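Lista de verificação antes do primeiro encontro, com comentários
Versão revista em 23 de novembro de 2024

A lista original é da Lolden, a aplicação de encontros, e chega por correio eletrónico a quem marca o primeiro café. Copiei os pontos tal como vinham e comentei-os por baixo. Quem só quiser os pontos pode saltar o resto.

1. O perfil da outra pessoa está verificado?
[ ] Sim [ ] Não
Comentário: a verificação compara uma selfie com as fotografias do perfil. Prova que a cara coincide. Sobre o estado civil, a idade e as intenções, nada. Marquem a caixa, mas não lhe deem mais peso do que tem.

2. Houve uma chamada de vídeo antes de combinar?
[ ] Sim [ ] Não
Comentário: este ponto serve. Três minutos chegam. Se a câmara está avariada pela segunda vez, eu adiava.

3. O local é público e foi aceite pelos dois?
[ ] Sim [ ] Não
Comentário: a Lolden sugere "um parceiro da rede", ou seja, um café que lhe paga para aparecer na sugestão. Público é, seguro não sei. Vejam vocês a que horas fecha e se há transporte depois disso.

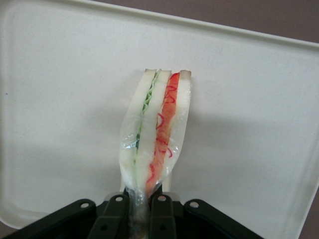
Ayten Avcı: discordo um pouco no ponto 3. Fui duas vezes a cafés dessa rede e pelo menos os empregados sabiam o que fazer quando alguém pedia ajuda ao balcão. Prefiro isso a um jardim escolhido à sorte.

Aceito, com reserva. Pedi à Lolden que me dissesse que formação dão aos cafés e recebi uma ligação para a página inicial. Fica como experiência de uma leitora.

4. Alguém sabe onde vai estar e a que horas regressa?
[ ] Sim [ ] Não
Comentário: indispensável, e não precisa de aplicação nenhuma. A função "Anjo" partilha a localização com um contacto, mas desliga-se quando o telemóvel entra em poupança de energia -- testei em dois aparelhos. Uma mensagem escrita, com morada e hora, continua a ser melhor. 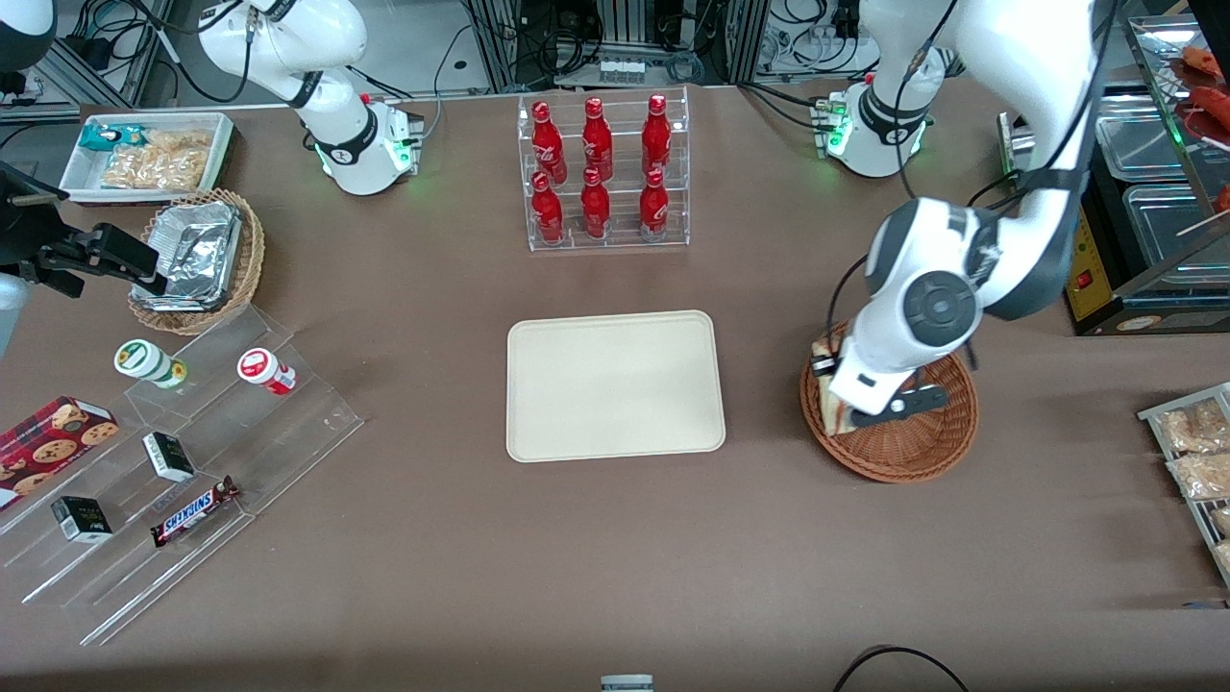

5. Tem transporte próprio para ir e para voltar?
[ ] Sim [ ] Não
Comentário: a redação original dizia "transporte confortável". Mudei. O que interessa é não depender da boleia de quem se acabou de conhecer.

6. Os limites foram conversados antes?
[ ] Sim [ ] Não [ ] Em parte
Comentário: acrescentei a terceira caixa. Ninguém conversa limites por inteiro numa troca de mensagens, e um "sim" aqui só tranquiliza o departamento jurídico.

7. Sente compatibilidade?
[ ] Sim [ ] Não
Comentário: retirado. Não é um ponto de segurança. O questionário da Lolden tem 304 perguntas sobre isso e dispensa mais uma.

Por confirmar: se o botão de denúncia tem resposta humana fora do horário de expediente. Fiz o pedido por escrito e prometeram responder em dezembro.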